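The Case for Keeping the Dull Examples

Helge Wallin

Organizations that train robots by example have become used to reporting one number, the size of the collection. The number is easy to understand and easy to compare. It also says very little about whether a machine trained on the collection will be able to do its work. The position taken in this essay is that a modest collection, recorded with care and described in full, deserves more support than a large one whose contents are poorly known.

At Dalen, where the Trerkari collection is being prepared, the present task is the handling of soft drink bottles by two arms. In April the collection passed 1,000 recorded attempts. The figure was well received by those who fund the work. Less attention was given to a second figure: after review, 872 of those attempts were kept in the main set.

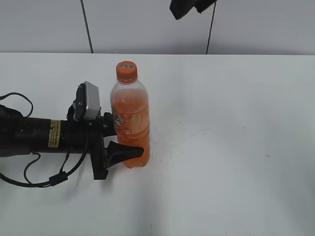

The difference between the two figures is where most of the useful argument lies. Of the attempts set aside, many had been marked as failures by the operator and removed on that ground alone. A bottle was missed, or an arm stopped short, and the recording was taken out before a second person had looked at it. A learning system given only clean successes is never shown how a poor approach begins, and it has no material from which to learn a correction. Failed attempts should be kept, labeled as failures, and supplied with the rest.

There is a reasonable objection. Mixed material is harder to use, and a careless user may train on errors without knowing it. The answer to this is better labeling, and labeling costs money. Reviewing the attempts at Dalen took 168 hours of staff time, much of it spent agreeing on what should count as a completed grasp. That time appeared in no plan and had to be found elsewhere. Future budgets should name it as a separate item and protect it.
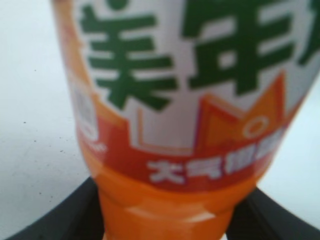 What the Cameras Should Be Asked to Record

A second matter concerns points of view. It has been proposed at Drotbridge that fixed cameras be dropped from future collections, on the ground that the wrist view is closest to the contact and takes up less storage when kept alone. The saving is real. The proposal should nevertheless be declined for any task in which more than one arm takes part.
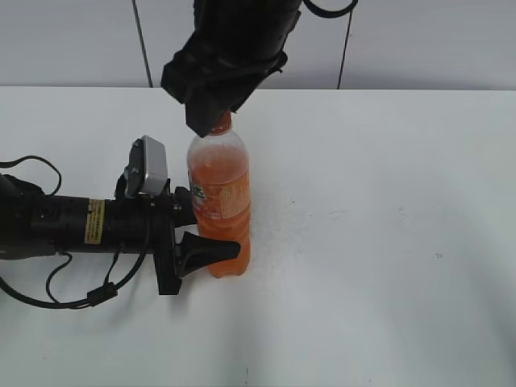 Shared work between arms is judged by the relation between them, and a reviewer must be able to see that relation directly. Timing, spacing and the order of contact all belong to the record. With one gripper closed around the cap from above and the other reaching in low from the side, a view that takes in both arms and the bottle together gives the reviewer a fair basis for judgment. A close view of the label does not supply the same information, however sharp it may be. The wrist view remains valuable for the position of the fingers, and the two kinds of recording should be stored and released together.

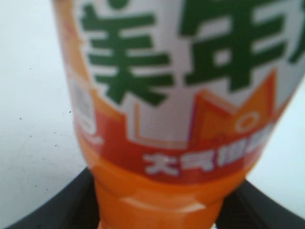
Wrist camera view, with the gripper fingers on either side of the bottle's lower end.

Variety is the third matter, and the one on which the Trerkari collection is most open to criticism. A plain table and a plain wall make for orderly recordings. They also make for a system that may come to depend on a plain table and a plain wall. The Hastgate group has argued for moving part of the work into ordinary kitchens and storerooms, and that argument should be accepted in principle. It would be a mistake, however, to move before the labeling rules are settled. Changes of setting multiply the number of doubtful cases, and reviewers who disagree about a grasp on a bare table will disagree more often in a crowded room.

Funding bodies can assist by changing what they ask for. A request for the total number of attempts should be accompanied by a request for the number reviewed, the number rejected and the grounds for each rejection. Until such questions are asked as a matter of routine, institutions will continue to be rewarded for volume, and the people who carry out the review will continue to do so in hours borrowed from other duties.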